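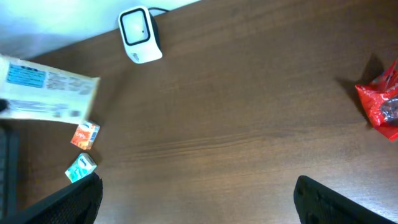 Small cartons, leader arm vs. VR controller
Teleoperation > Data collection

wristcam_only
We are collecting demos for a pick and place task with small cartons and a few other packages on a wood desk. Parallel gripper, wrist camera. So far 400 episodes by hand with a Fedik leader arm and 400 with a VR controller. The policy trained on the leader arm set closes too early on the cartons. The VR set closes fine but wanders on approach. Is it worth mixing them, or should I drop one?

pelmet44
Drop the VR set. Wandering in the data is wandering in the policy. We had the same thing on the Simanjuntak bench and no amount of smoothing fixed it.

gantry_b
Disagree. Early closing is the worse fault on small boxes. One finger touches first, the carton yaws, and the grasp is gone. Slow approach costs you seconds. Check whether your leader trigger has an offset. Ours read partly closed at rest until we recalibrated in April.

wristcam_only
Trigger was calibrated at the start of the leader set and not since. I'll check.

tolstack
What is your start pose? If both fingers are in view with the gap wide open and the targets off to one side, the operator has to translate before descending. With a leader arm people tend to do both at once and close on the way down. We wrote a rule for it: stop over the object, descend, then close. Up to 200 episodes were enough to see the change.

pelmet44
A hard stop teaches the policy to pause. Then it sits there.

tolstack
It can, if the pause is long. We trim idle steps before training - anything under the velocity threshold goes, except while the gripper is moving.

gantry_b
Also watch glare. On varnished tops our wrist camera lost carton edges when the lamp was on the same side as the target. Looks like a timing fault in the logs.

wristcam_only
Trigger offset confirmed, the resting value is not zero. I can correct the recorded actions, but the operator was reacting to the wrong opening the whole time, so I'm re-recording 200 with the leader arm. Keeping the VR set for now.

pelmet44
Post both curves when you have them. I still expect VR to lose.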